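Movomel Project Gallery: Tabletop Pushing

Movomel is a study of how an arm learns to push small objects where it is told to, using short typed instructions. Sreekumar Annamalai ran the data collection and Ravindran Sundaram trained the models. Work started in July at the Jernden lab and the method is described in full in our report. Captions cover the setup and the main results.

Setup. The arm pushes blocks with a single finger and never grasps them. Instructions name blocks by color and shape - "move the green star toward the yellow heart" is typical.

Data. We recorded 3372 pushes by remote control and held back 307 for testing. Operators changed over every 2 hours, which kept the pushing speed fairly even.

Models. Two policies were compared. Amin predicts one motion at a time. Amora predicts a short run of motions and then checks the camera again.
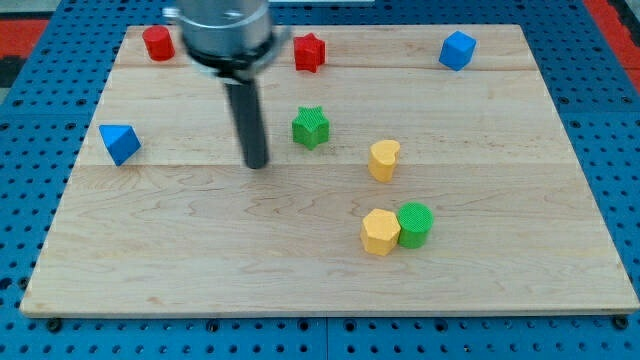 Amora did better on long pushes and on blocks that tend to roll or spin. Most of the remaining errors came when two blocks were touching and only one was named in the instruction. Both usually moved together. Ravindran is training a version with more than 6 times as many of these cases, and results will be added to the gallery when the test runs are finished.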